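This website uses cookies to remember your list settings. By continuing to browse the archive you agree to their use.

[grostari-manip] Re: handover timing, new numbers from the Taheri split

10 February 2026

Replying inline to the question from the Brakis side, then some notes on what we changed in the wait policy.

> We reran your handover model on our own arm and get a lot of early
> starts. The arm begins its reach while the person is still at the table
> and has not decided anything. Your write-up says the onset detector
> uses hand pose only. Is that still the case in the version you put out
> in August? And did you train on episodes where the person does nothing
> at all? We could not find any in the Taheri split and wonder if that is
> the cause.

Yes, the August version is hand pose only. It takes both wrists and the fingertips and puts out a single number per step, the chance that the person is about to reach or place. The arm moves when that number stays over the threshold for 4 steps in a row.

And you are right about the second part. The Taheri split was cut so that every episode starts shortly before the first hand motion. The idle stretches were thrown away to save disk space. So the detector has hardly ever seen a person who stands there with both hands on the far edge of the table and has no plan to move. It treats a still hand as the start of something, since in training that is what a still hand always was.

We put the idle stretches back. The raw logs were still on the Drurnirow server, so this was mostly a matter of changing the cut script and running it again. We got 214 idle segments out of them. I dropped the ones where the pose tracker lost a hand for more than a second. Partly hidden hands stay in, because that happens all the time when someone stands near the side of the camera view.
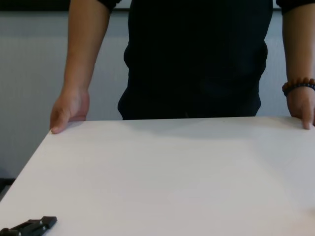
The labels for these segments are simple. Every step is "wait" until the wrist moves more than 40 mm from where it was resting. Finger motion alone does not end the wait. We tried it the other way first, and people tap and shift their grip on the table edge so much that the labels were useless.

Results on the held-out sessions: with the old cut, the arm started early in 11 of the test episodes. With the idle segments added and nothing else changed, it started early in 4. Same network, same threshold, same seed. I would not read too much into the exact values given how small the test set is, but the direction was the same when we repeated it with other seeds.

The cost is that the arm is a bit slower to respond when the person does reach. You can see it most with fast reaches, where the hand is halfway across before the arm leaves its rest pose. Lowering the threshold gets some of this back and brings back some of the early starts too. We have not found a setting we like for both.

Two things that did not help. Adding the torso position made no difference we could measure. Adding a longer history made the early starts rarer but also made the model hang on to "wait" after the person had clearly begun, and a few times it never let go.

If you want to try this on your arm, please check the height of your camera first. Ours looks down on the table at a steep angle, and the resting hands end up in the middle of the image. If yours sits lower the pose values will not match and you will probably need to retrain the last layer at least.

The new cut script is in the Grostari repo under tools/cut, on the idle branch. The README there is out of date. Use the config file that sits next to the script, and set keep_idle to true, it is off by default. I will merge once somebody outside our lab has run it.

Still open: what to do when a person rests one hand and reaches with the other. At the moment either wrist can end the wait, and I am not sure that is right for two-handed placing.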